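Fixing a Gripper That Drops Things Halfway: A Slip Fault, Start to Finish

Tabletop pick-and-place with play food, part 2
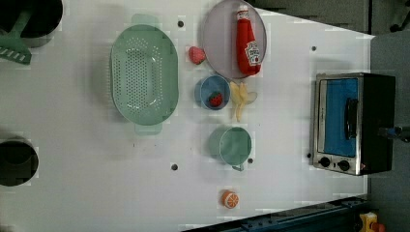
If you followed part 1, your arm can already pick up a toy strawberry and put it in a bowl, and you probably felt great for an afternoon. Then you asked it to move something heavier or smoother and it let go in mid-air. Mine did it with a ketchup bottle, on a Saturday, after a whole morning of perfect runs. I was thrilled for about a minute after I caught it on the log, because slip faults are wonderful teachers. Then I spent the rest of the weekend on it.

The steps below are the order I'd use now. It is a different order from the one I used then, which started with retraining the whole policy and wasted a night of computer time.

Before you start

You need your episode logs with finger position and motor current in them. If you only saved joint angles, go back and turn on the gripper channels first. You also need to be able to replay one episode at reduced speed. I run my arm from Fatstead, a little scheduling tool I wrote, but anything that can replay a saved trajectory will do.

Set the speed limit low for all of this. Keep your hand near the stop button and your face well away from the arm. A dropped plastic banana is funny, but an arm that thinks it is still holding one may swing through its place motion faster than you expect.

Step 1: Find the exact moment it lets go

Pick one bad episode and stay with it. Mine was episode 498. Plot finger position against time and look for the spot where the fingers close further after the lift has already started. A good grasp gives you a flat line there. A slip gives you a slow downward slope and then a sudden drop to fully closed, as the object leaves and the fingers meet.

If your line stays flat and the fingers then open wide, stop here! That's a release command coming too early, and it belongs to your controller. Skip to step 5.

Step 2: Check the pads

Do this before you touch any software. Wipe the finger pads with a damp lint-free cloth, let them dry completely, and run the same episode again. Play food sheds a kind of dusty film over time and it builds up on rubber faster than you'd think.

Cleaning got me from terrible to merely bad. Still very satisfying.

Step 3: Look at where it's grabbing

Replay the approach slowly and pause right before the fingers close. With a long object you want the pads near its center of mass. My arm was taking the bottle close to the cap, so the heavy end sagged during the lift and worked the whole thing loose like a lever.

Kanyarat Somboon, who helped me with the perception code, spotted the cause in the time it took me to make coffee. The grasp point was coming from the middle of the detected mask, and the mask only covered part of the bottle. We changed it to use the full fitted outline, and the grasp point moved down to where it should have been all along.

Try several orientations while you're at it. Lengthwise, sideways, on a plate, off a plate. A plate raises the object a little, and if your grasp height is a fixed number the fingers will come in too low and hit the rim.

Step 4: Raise the holding current, slowly

Now you can adjust force. I went up in tiny steps, with ten lifts at each one, and stopped as soon as I had a clean set. Don't jump to the maximum. Soft toys deform, motors heat up, and a fingertip caught in there is going to hurt.

My hold setting ended at 103 in the controller's own units (yours will be different, so please don't copy it). Keep a separate, lower value for the soft items if your setup allows it.

Step 5: Check the release timing

This was my second fault, hiding behind the first one. The controller was opening the fingers when the target position was sent, and the arm hadn't arrived yet. At slow speed you'd never notice. At full speed it tossed things. Alois Gisler suggested waiting for the measured position to settle inside a small window before allowing the fingers to open, and that cured it completely.

Step 6: Add a drop check

Have the controller compare finger position at the start and end of every carry. If the gap shrinks past your limit, the arm should stop, hold still, and raise an error. Test it by tugging a strawberry out with a long pair of kitchen tongs during a slow carry -- never with your fingers.

Then run a long batch. I did 939 lifts over several evenings and the check tripped on 2 of them, both times with the banana. I have those episodes open now and I'm looking at the peel strips first.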